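Setting a Place on a Bare Wood Tabletop

Applies to solid and butcher-block tops finished with oil. For lacquered tops, skip step 1.

1. Check the finish. Put a drop of water on the wood and wait 2 minutes. If it soaks in, re-oil with Tarkard 442 and leave the top overnight before using it.

2. Wipe along the grain with a damp cloth, then dry. Crumbs left under a woven mat will scratch the oil layer.

3. Set out the mat, plate, cup and cutlery loose on the table before arranging anything. Check the mat for lifted coils and the cup for a flat base.
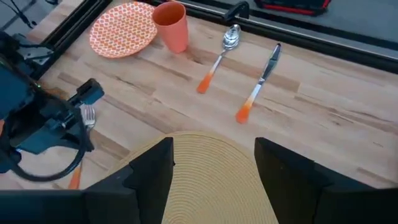
Coiled straw placemat, with the patterned plate, orange cup, spoon and knife further back on the wood.

4. Place the mat with its near rim one thumb's width from the table edge. Allow over 300 mm between neighboring mats – more if the chairs have arms.

5. Center the plate on the mat. On a round mat the visible ring of straw should be even all the way around.

6. Lay the knife to the right of the plate, blade facing in, and the spoon to the right of the knife. Handle ends line up with the bottom of the plate.

7. Stand the cup above the tip of the knife, on the wood. Straw is uneven and a full cup can tip.

Care: shake straw mats out after use and store them flat. Do not soak. The Jarnik mat brush (part 2235) fits between the coils.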